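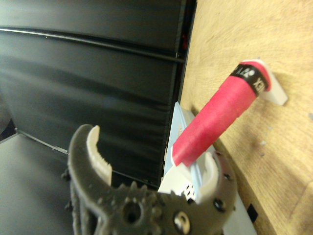

A big round gear in dark gray, teeth and all.

Feb 8, 2025

OK, a thread about getting back on a bike after a very long time off it, because a few of you asked after my last post and I can never answer anything in one go. Get a coffee.

Some background. I rode everywhere until I was 22, and then I got a job with a parking space, and you can guess the rest. The bike went into my parents' garage and then, I think, to a cousin. I didn't miss it for years, or I told myself I didn't.

Last September I moved to Evatthorpe, where the bus comes when it feels like it and the grocery store is at the bottom of a hill. After a couple of weeks of carrying cat food and potatoes up that hill I started looking at used bikes late at night, the way other people look at houses.

I ended up with an old Wilier in a blue I can only call hopeful. It was more bike than I needed, and the seller was so sweet about it that I forgot to haggle. It rode fine for the first mile and then made a noise like a drawer full of spoons.

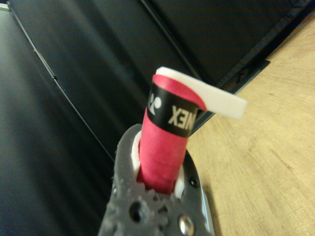

Red grip tape, still on the roll. Red always looks faster to me.

A word about handlebar tape, since I have feelings now. Start at the end of the bar and work up toward the stem, keep a steady pull on it, and overlap each turn a little more than you think you should. My first try had a gap right where my thumb goes and I felt it on every single ride.

Also, do the second side on the same day as the first! I left mine overnight, lost the feel for it, and now the left is neat and the right looks like a bandage. I've decided I'm fond of it.

The shop that sorted out the spoon noise is called Carnard, down by the canal. They could have sold me half a new bike. They tightened two things, told me to clean my chain, and charged me less than lunch. I bought a bell on the way out to feel better about it.

Now the part I really wanted to tell you. There's a loop out of town, 22 miles, that goes past the reservoir and through a beech wood and comes back along the old rail line. I've done it three times. The first time I walked both hills. The second time I walked one – the long one, with the dog that barks from behind the hedge.
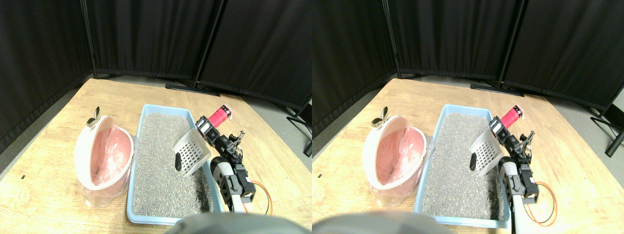

The third time I rode the whole thing, very slowly, and a woman on a much heavier bike passed me near the top and said "nearly there, love," and I was so happy I almost fell into the ditch.

Halfway around there's a little café called Tôn, with warm soup and a radiator you can put your gloves on. If you ride out that way, get the cheese toast. They don't mind muddy shoes as long as you say hello first.

My total since I started keeping track is 171 miles. I know some of you do that in a weekend (hi, I love you, please wait for me). It's on a sheet of paper stuck to the fridge and I fill it in before I even take my helmet off.

So if you've been thinking about it, borrow something and go around the block. Go when it's quiet. Take a snack, even for the block.

Next up for me is mudguards. If anyone has a favorite kind that doesn't rattle, my replies are open and I'll read every word.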